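Grullitz Regional College

Grullitz Regional College is a public two-year college in the town of Grullitz. It offers vocational certificates, associate degrees and adult education courses to students from the town and the surrounding farm district. The college is governed by a nine-member board and has been led since 2014 by its president, Gertraud Imhof.

History

The college grew out of an evening school that taught bookkeeping, typing and machine repair in rooms rented from the town. Enrollment rose after the school began to accept full-time students, and a permanent building was put up on Prantl Road. The school received college status four years later and awarded its first associate degrees to a class of 16.

A second site, known as the Stimum Center, opened in the neighboring town of Stimum to serve students who could not travel to Grullitz each day. It was first used for nursing courses only. General education classes were added there in stages, and the center now has its own library and advising office.

Campus

The main campus covers 15 acres. It includes a classroom building, a workshop hall, a library and a small residence hall with 130 beds. The residence hall was built for students from the outer parts of the district, where bus service is limited. Rooms are assigned by distance from campus, with the longest commutes given priority. 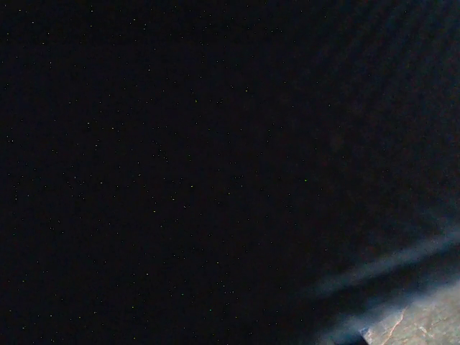
Small points of light on a dark background, most of them pale greenish-white.

The workshop hall is used by the welding, electrical and agricultural equipment programs. The library is open to town residents, who may borrow books with a free card. It holds the records of the former evening school, including class registers and course catalogs.

Academics

Programs are grouped into four divisions: health, trades, business, and general studies. Nursing is the largest single program. Most certificate courses take one year of full-time study, while associate degrees take two. Students in the trades division must complete a paid work placement before they can graduate.

The college uses an online course system called Movix for lectures, assignments and grades. Movix was brought in for evening students and later extended to all divisions. Courses with a laboratory or workshop part still require attendance in person.

Funding and administration

The college is paid for by a district property tax, state grants and tuition. Tuition is lower for district residents than for other students. On July 23, 2020, the board approved a budget that froze tuition for one year and moved money from building repairs to student aid. Two members voted against the plan, saying that the roof of the workshop hall should be replaced first. The roof work was later paid for through a separate bond.

Student life

Nearly 273 students belong to at least one campus club. The student council has one voting seat on the college board and publishes a newsletter during the fall and spring terms. The college does not take part in intercollegiate sports, but its gym is open to students and staff.

See also

Adult education
Community college
Vocational education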